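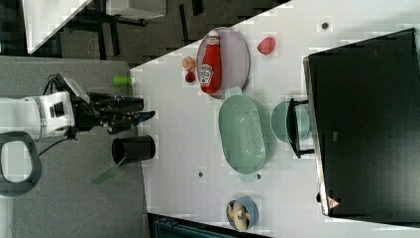 A black cup lying on its side on a grey surface.

The case against the deposit cup

Grollthorpe's cup deposit scheme has run since April, and its supporters want it extended to every café in the town. I think the extension should wait until the washing has been sorted out.

A reusable cup carries a fixed cost in material and a running cost in hot water. The first is recovered only if the cup comes back often enough. Ekia, which supplies the cups, rates them for 600 washes. That figure describes the cup and says little about the scheme. A cup left in a desk drawer after two trips has been washed twice, whatever its rating.

The return rate stands at around 70 per cent. At that rate the average cup is used between three and four times before it is lost. Raising the deposit would help, but the larger fault is distance. Cloutier, the washing contractor, collects from two points, both at the north end of town, and cafés elsewhere must carry their own crates.

More collection points should come first, then a higher deposit. Adding cafés before either is done will mostly add to the number of cups in drawers.

2020-07-31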